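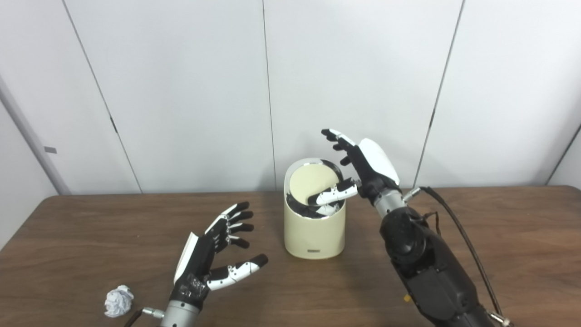 Prerkgate Rules for Tabletop Handling

The Prerkgate Rules are a set of working rules for two-handed robots that pick up, carry and put away small objects on a table. They were first written by Odair Bezerra for the company Nitbridge and were later taken over by Tellovance, which keeps the current text. The rules are voluntary. They do not replace the safety law of any country, and a site that follows them must still make its own risk assessment.

Scope

The text has 42 rules in 4 parts: the table, the hands, the containers and the record. It applies to robots with fingers that work at a fixed table. Mobile robots and machines with suction cups are outside the scope.

Containers

The part on containers is the longest and also the most quoted. A container must stand directly on the table, without a mat or a tray below it. Before the fingers go inside, the operator has to know the width of the opening and the form of the rim. Only one hand may enter at a time. The other hand stays open and away from the opening, in a position from where it can steady the container if this becomes necessary.
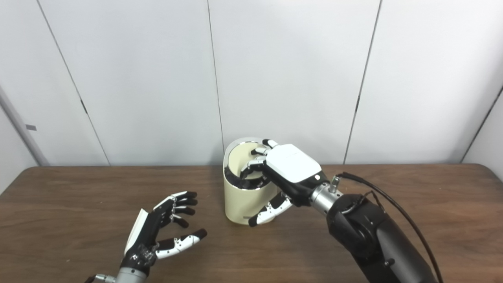
Right hand reaching into a cream-colored container, with the left hand open at the side.

The thumb may stay outside the wall of the container, but it should not push against it with more force than the fingers use inside. When the fingertips can not be seen by the operator, the speed is reduced to 10 percent of the normal value. Cables at the wrist must have enough length for the full reach - a cable that becomes tight is a reason to stop.

Record

Each session is noted with the start time, the object, the container and every stop. A task is accepted for regular use when 85 percent of the attempts are finished without help.

Criticism

The Rocha workshop, which used the rules from April, found the speed limit too strict for wide containers. A revised limit is under discussion.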